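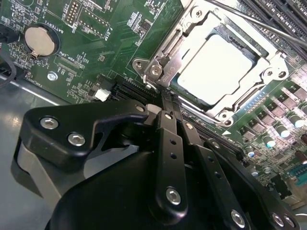

Torex Disassembly Study: progress report to the Climthorpe fund
Work package 2, contact-based release of retained components
Prepared by Lemlem Wolde, 11th February

1. Status

Work package 2 is on schedule. The approach and localization method is complete and has been tested on desktop motherboards left in their chassis. The lever release method runs from start to finish but is not yet reliable enough to hand over to Trornden. Spending is within the approved budget, and no change to the scope is requested.

2. Method

The task is to open the processor socket and remove the processor without damage to the board or the heat spreader. Earlier work treated this as a vision problem: find the lever, plan a path, close the fingers. Under overhead lighting the heat spreader and the retention frame both reflect strongly, and the depth estimate near the frame is poor as a result.

The current method uses vision only for a coarse pose. Printed labels and fixed parts on the board, such as the coin-cell battery and the memory slots, serve as landmarks. They are matched against a board map, and the socket position is taken from the map. The wrist camera then brings the fingertips to a start point beside the retention frame. From there a guarded move at low force finds the edge of the frame, and the lever is located by touch.

Bogdan Vlad rewrote the guarded move controller during this period. The force threshold is now set separately for each axis – the earlier single threshold stopped too early when a finger brushed a neighboring slot.

3. Results

The main test consisted of 60 trials, run on 6 boards of different layouts. Fingertip contact with the retention frame was made at the first attempt in all but three. In each of those cases the landmark match had settled on the wrong header footprint, and the error was caught by the limit on travel distance.

Lever release was attempted in the remaining trials. It failed in 18 of them. Most failures were slips: the fingertip got under the lever but lost it before the end of the lift. A smaller group came from the finger linkage touching tall parts near the socket when the wrist rotated. No board was damaged in a way that affected later trials.

The vision-only baseline has not been repeated on the same boards. Until that is done, no claim is made about improvement over it.

4. Open issues

Slip during the lift. Inès Picard is testing a curved lift path that follows the lever hinge. Early runs hold contact for longer, but the hinge position must be known more closely than the map gives it.

Wrist clearance. The mounting bracket limits rotation on the side of the expansion slots. Gwenaël Lefèvre has drawn a narrower version, and a quote has been requested from Rey.

Board maps. Each new layout still needs a map made by hand. This takes almost an hour per board and will not scale to the mixed intake expected at Trornden.

5. Next period

Repeat the vision-only baseline on the same boards.
Complete the curved lift path and rerun the release trials.
Fit and check the new bracket.
Begin semi-automatic map building (Corentin Caron).

The next report is due in April and will include the baseline comparison. Trial logs are available to the fund on request.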